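About Flutcombe

Flutcombe tries out robot grippers, arms, wrist cameras and controllers for companies that would like to know what they are buying before they buy 200 of it. We are independent, which means we sell no hardware and get very few holiday cards from the people who do.

The firm was started by Ha-neul Min, who had spent years at Bivbridge writing purchase reports on equipment she had only ever met in a brochure. The brochures were excellent. She wanted to see the same fingers try to get hold of a pile of cloth.

Cloth remains our favorite subject. A steel block will flatter almost any gripper. Fabric folds, sags and hides its own edges, and a basket adds a rim for the fingers to get around. We run each pair of fingers through the same household tasks, first on one arm and then on two, and we look at both the wrist view and the wide view before anyone is allowed an opinion.

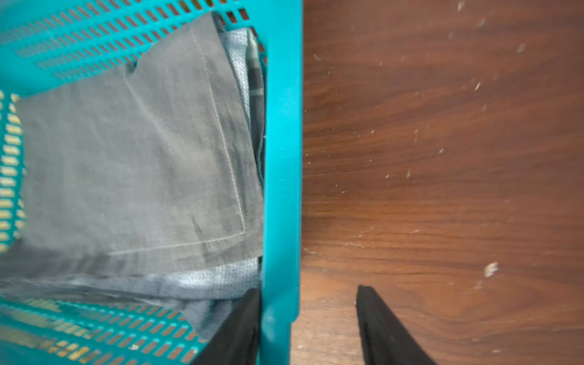
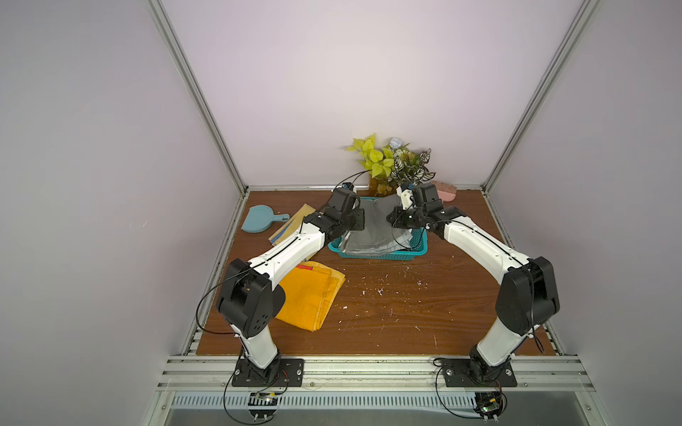

Our standard comparison is 100 attempts per gripper, with the controller settings written down before the first one. Clients may watch. Most last until lunch. The full report includes every failure, sorted by type, and the section called "Other" is usually the one worth reading.

We have two house rules. The supplier doesn't get to pick the objects, and the supplier doesn't get to call the next attempt a warm-up. Teixeira, our in-house logging software, enforces the second one with no sense of humor at all.

Past work includes a long camera placement study for Sisano, which ran to 670 attempts and ended with the camera moved a very short distance. They were pleased. We were tired.

If you have a gripper you believe in, send it over with its mounting plate and the correct screws. Please check the screws. Bookings for December are open now.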